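Midport: Pfand auf Kaffeebecher gilt ab Juli in allen städtischen Gebäuden

6. Dezember 2021

Wer in der Kantine des Rathauses, in der Stadtbibliothek oder im Foyer des Hallenbads einen Kaffee zum Mitnehmen kauft, bekommt ihn ab Juli kommenden Jahres nur noch im Pfandbecher. Das hat der Rat der Stadt Midport mit deutlicher Mehrheit beschlossen. Einwegbecher aus Papier dürfen dann in städtischen Gebäuden nicht mehr ausgegeben werden, auch nicht gegen Aufpreis.
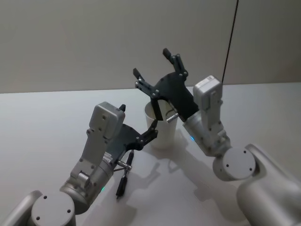

Henrike Vossbeck
Redakteurin Lokales

Die Regelung betrifft zunächst sieben Ausgabestellen. Neben Kantine, Bibliothek und Hallenbad sind das die beiden Cafés der Volkshochschule, der Kiosk im Bürgeramt Süd und die Theke in der Cluvier-Halle. Private Cafés und Bäckereien können sich dem System freiwillig anschließen. Eine Pflicht für sie sieht der Beschluss nicht vor, weil der Stadt dafür nach Auffassung der Verwaltung die Rechtsgrundlage fehlt.

Den Zuschlag für die Becher und die Rücknahme hat das Unternehmen Tundeta erhalten. Es stellt die Mehrwegbecher samt Deckel, holt sie an den Ausgabestellen ab und bringt sie gespült zurück. Gespült wird bei der Großwäscherei Pisharody im Gewerbegebiet am Nordkanal, die dort eine bisher für Kantinengeschirr genutzte Halle umbaut. Der Vertrag läuft zwei Jahre und kann einmal um ein weiteres Jahr verlängert werden.

Das Pfand beträgt einen Euro pro Becher und 50 Cent pro Deckel. Zurückgeben kann man beides an jeder teilnehmenden Stelle, unabhängig davon, wo der Kaffee gekauft wurde. Eine App ist dafür nicht nötig. Die Verwaltung hatte im Frühjahr auch ein Modell mit Ausleihe per Smartphone geprüft und verworfen. Nach der Vorlage sprachen vor allem die Erfahrungen in der Bibliothek dagegen, wo viele ältere Besucherinnen und Besucher bar zahlen.

Vorausgegangen war ein Testlauf in der Cluvier-Halle. Dort wurden vier Wochen lang 900 Pfandbecher eingesetzt, daneben gab es auf Wunsch weiterhin Papierbecher. In dieser Zeit gingen 1141 Getränke in Mehrwegbechern über die Theke. Am Ende fehlten 38 Becher. Der Bericht zum Testlauf nennt diesen Schwund vertretbar, weist aber darauf hin, dass die Halle ein Sonderfall ist: Die meisten Gäste bleiben bis zum Ende der Veranstaltung im Haus und geben den Becher beim Hinausgehen ab. Im Bürgeramt oder am Kiosk dürfte das anders aussehen.

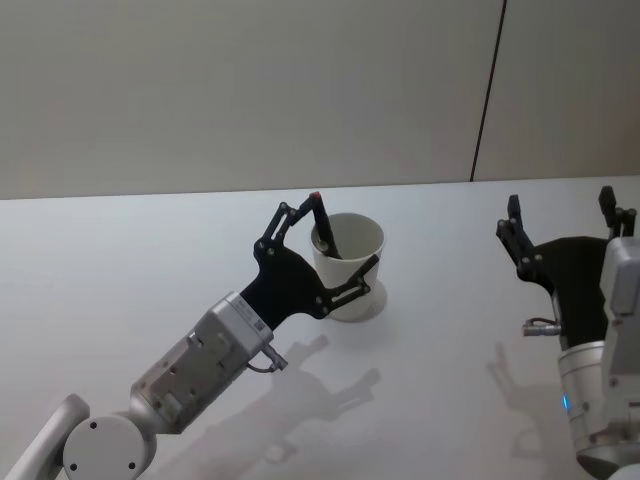

Schwieriger war offenbar der Platz hinter der Theke. Gebrauchte Becher müssen getrennt von sauberen gelagert werden, und die Transportkisten sind breiter als die vorhandenen Regale. In der Cluvier-Halle standen sie während des Tests im Flur zur Garderobe – eine Lösung, die der Brandschutz auf Dauer nicht zulässt. Für den Kiosk im Bürgeramt Süd wird deshalb ein Abstellraum freigeräumt, in dem bislang alte Wahlunterlagen lagerten. In der Bibliothek soll ein Teil der Zeitschriftenauslage umziehen.

Im Rat wurde vor allem über die Kosten gesprochen. Für die Einführung sind im Haushalt 24.000 Euro vorgesehen, den größten Teil davon verschlingen Regale, Rückgabekisten und ein kleiner Umbau in der Kantine. Die laufende Gebühr an Tundeta tragen die Pächter der Ausgabestellen. Zwei von ihnen hatten im Vorfeld schriftlich um eine Senkung der Pacht gebeten. Die Verwaltung will darüber im Frühjahr einzeln verhandeln. Ein Antrag, den Start auf den Herbst zu verschieben, fand keine Mehrheit.

An der Befragung, die das Umweltamt begleitend zum Testlauf durchgeführt hat, beteiligten sich 459 Gäste. Die meisten gaben an, mit dem Pfandbecher zufrieden gewesen zu sein. Kritik gab es am Deckel, der sich bei heißen Getränken schwer lösen ließ, und an der Schlange vor der Rückgabe in den Pausen. Tundeta will bis zum Sommer einen anderen Deckel liefern. Für größere Veranstaltungen soll es in der Halle einen zweiten Rückgabetisch neben dem Ausgang geben.

Wer einen eigenen Becher mitbringt, kann ihn an allen Stellen weiterhin befüllen lassen. Er muss sauber sein und unter den Auslauf der Maschine passen. Ob es dafür einen Nachlass gibt, entscheiden die Pächter selbst. In der Rathauskantine sind es derzeit zehn Cent, und dabei soll es nach Angaben der Verwaltung bleiben.

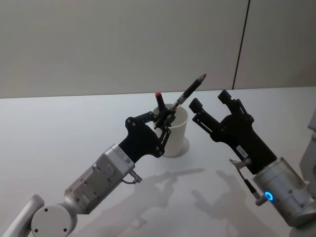 Was passiert mit den Papierbechern, die noch auf Lager sind?

Die Ausgabestellen dürfen ihre Restbestände bis Ende Juni aufbrauchen. Was danach übrig ist, können sie an den Lieferanten zurückgeben, sofern dieser zustimmt, oder bei Veranstaltungen außerhalb der städtischen Gebäude verwenden. Eine Entschädigung zahlt die Stadt nicht. Neue Bestellungen sollen die Pächter bereits ab dem Frühjahr mit dem Umweltamt absprechen.

Ausgenommen von der Regelung sind vorerst der Wochenmarkt und das Stadtfest. Für beide gilt eine eigene Satzung, die erst im übernächsten Jahr überarbeitet wird. Auch die Getränkeautomaten in den Schulen bleiben außen vor. Sie werden über einen gesonderten Vertrag betrieben und geben ihre Becher selbst aus, eine Umrüstung wäre nach Auskunft des Schulamts teurer als neue Geräte.

Cafés und Bäckereien, die mitmachen möchten, können sich beim Umweltamt im Rathaus melden, Zimmer 114 im Erdgeschoss. Ein Informationsabend für Betriebe ist für das Frühjahr in der Volkshochschule geplant. Der Termin wird im Amtsblatt bekannt gegeben.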